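Search this blog Search

The arm in the dish room

I work in the kitchen at Ulargate, the staff canteen for three office buildings. More than 40 people eat the early lunch and the second sitting is bigger. I have been on dishes for most of my time there and on the register when somebody is out sick.

Last January the company that runs us, Tresetti, told us they were going to automate part of the dish room. They said it at the end of a shift, at 3:15, when most of us had our coats on. Žydrūnas Žukauskas asked whether anyone was losing hours. The answer was no, with a lot of words around it. I wrote it down that night because I wanted to be able to check it later.

So far it has held. My hours are the same. What I do with them has changed, and I don't think the meeting prepared us for that part.

Before, I racked, washed, unloaded and stacked, and I could do all of it while talking. Now two of us take turns at the practice table upstairs, where the racking jobs get worked out before they come down to the kitchen. I put a rack down, put a cup in it, stand back and let the arm have its turn. Then I set it up again with the rack turned a different way. One afternoon I did that 69 times. My feet hurt less than they used to and my neck hurts more.

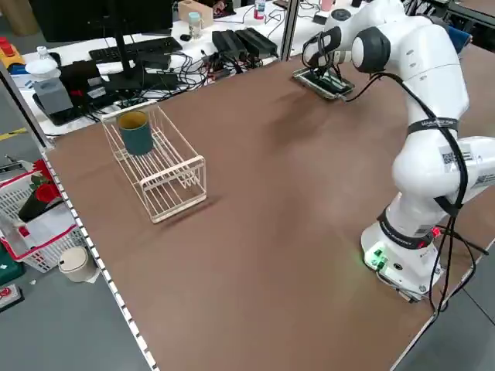

The practice table, with one cup in the pink rack.

The setup person from Plestov is patient and asks good questions. She wanted to know why I put cups along one end first, and I had to think about it. I do it so the tall things don't knock into them when the rack gets carried. Žydrūnas does it the other way around and has his own reasons. We had never talked about it in all the time we worked side by side, and it took up most of a morning. In the end they wrote down both.

The pay is where I have a complaint. The table work is paid at the dish room rate. It is a different job, with notes to fill in and a short report at the end, and I think it should have its own line. Žydrūnas and I put that in writing. We have been told it is being looked at.

The other thing I miss is the noise. Downstairs we had the radio and people yelling for forks. Upstairs it is quiet and I eat my lunch at a different time from everyone I know. I asked to swap back to the kitchen for half of each week, and they agreed to that — it starts with the next schedule.

If I hear about the pay I will post it.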